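4.3 Setting the grasp width estimator

The grasp width estimator in Furari reads the opening between the jaws from the wrist camera and writes it to the session log alongside the pose track. It must be set once per gripper, and again after any pad is replaced. Allow 15 minutes for the full procedure.

Before you start

Close any open replay windows. The estimator and the replay viewer share one decoder, and the estimator will not get frames while a replay is loaded. Check that the Zerov driver reports "ready" in the status bar. If it reports "stale", restart the driver from the Tools menu and wait for the clock to sync.

Procedure

1. Open Settings > Perception > Grasp width.

2. Select the gripper profile. If the list is empty, import one from the profiles folder that came with your Fullstead package.

3. Click Capture limits. Open the jaws all the way and hold them still until the bar fills. Close them all the way and hold again. Repeat until the counter shows 3 open/close pairs.

4. Check the residual shown under the plot. A value of 3 pixels or less is acceptable. If it is higher, clean the lens and repeat step 3.

5. Place a rigid box between the pads and squeeze until it is held without slipping. Enter the measured width of the box in millimeters and click Add reference.

6. Click Solve, then Save to profile.

NOTE: Measure the box along the direction the jaws close. Entering the wrong side is the most common cause of a scale error, and the solver cannot detect it from one reference.

CAUTION: Do not use soft objects as a width reference. Plush and foam compress under the pads, and the solver will accept the reading without a warning.

4.4 Checking the result

1. Start a test recording in the Dimitriou task view and turn on the Width overlay.

2. Pick up a box, turn it slowly in front of the background clutter, and put it down. Keep both pads in view of the wrist camera.

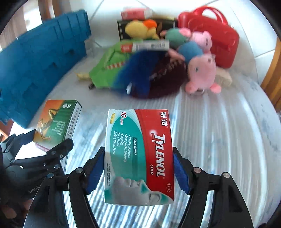

3. Stop the recording and open the width plot. The trace should be flat for as long as the box is held. Short spikes mean that the pad tracker has jumped to something else of a similar color — raise Pad match threshold one step and record again.

4. If the trace drifts slowly in one direction, the pads are creeping on the box. Tighten the grip and repeat. Do not correct drift with the Smoothing slider.

NOTE: The width stream is dropped when only one pad is visible. Error 111 in the log marks the first dropped frame. Gaps are filled at export only if Interpolate short gaps is on; the raw log is left unchanged.

For soft objects, see 4.6, Compliance flags.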